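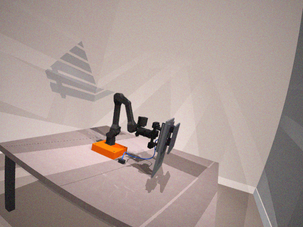
Windscreen calibration should be finished before the vehicle leaves the bay, according to Gwion Hopkin, and from September it will be at all Golto workshops. The company has completed the fitting of static calibration equipment for forward-facing driver assistance cameras at its sites in Rallholm, Llewellyn and Lercombe.

December 2021

Golto replaces and repairs windscreens, side glass and rear screens for fleet operators, leasing companies and body shops. Until this year, vehicles with a camera mounted behind the windscreen were passed to a franchised dealer for calibration once the new glass had been bonded. The second booking kept a vehicle off the road for almost 3 extra days.

Under the new procedure, the technician records stored fault codes, replaces the glass, observes the adhesive manufacturer's safe drive-away time and then carries out the calibration on a level floor with controlled lighting. Tyre pressures, ride height and fuel level are checked first. Where the vehicle maker specifies a dynamic calibration, a road test follows. A printed report is issued with the invoice - fleet customers can also have it sent to their own job system.

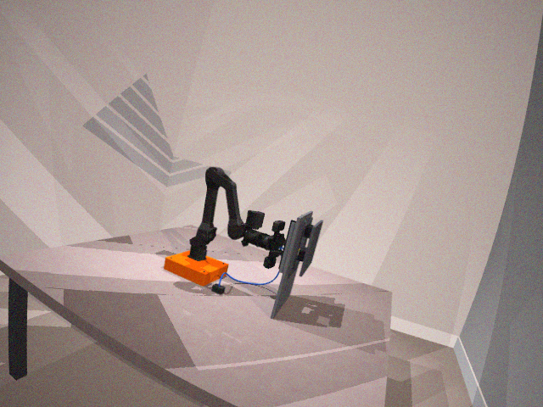 Body shops had been asking for one report per vehicle in place of two, Heledd Prydderch said, and the new form was drawn up with that in mind. It lists the glass part number, the adhesive batch, the fault codes before and after, and the name of the technician who signed off the work.

The Lercombe site has 2 calibration bays. Rallholm and Llewellyn have one each, with a second planned at Rallholm. Training was led by Efa Prosser, and 6 technicians have passed the final assessment.

Chip repairs outside the camera's field of view do not normally require calibration and are still carried out at the customer's premises. Trade accounts with 50 or more vehicles may reserve fixed weekly slots.

Bookings and price lists: Mabli Owen, trade desk, Golto, Lercombe.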